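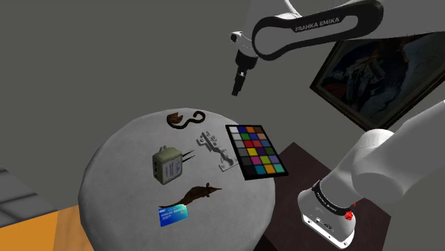 A Franka Emika arm over a round tabletop, in a computer rendering.

Nustorex raises withdrawal fee, and I have thoughts

So my favorite little crypto exchange is going up in price again. Nustorex told customers this morning that the flat fee for moving coins to an outside wallet will go from 3 dollars to 4 dollars in October, and I can't say I'm thrilled (I move small amounts a lot, so it adds up fast!).

Radymyr Fedoruk, who runs customer accounts there, told me the old fee no longer covers network costs on busy days. "We held it as long as we could," he said. Accounts holding more than 4,000 dollars won't pay the fee at all - nice for them.

The exchange is also dropping 110 thinly traded tokens from its list, Peixoto and Fusness among them. Trading in those stops when the new fee kicks in, but you'll still be able to withdraw them until the end of the year. I have a tiny pile of Fusness left over from a very optimistic spring, so guess what I'm doing tonight.

Rival exchange Imetport says it has no plans to change its own fees. I asked whether it would list any of the dropped tokens and haven't heard back yet.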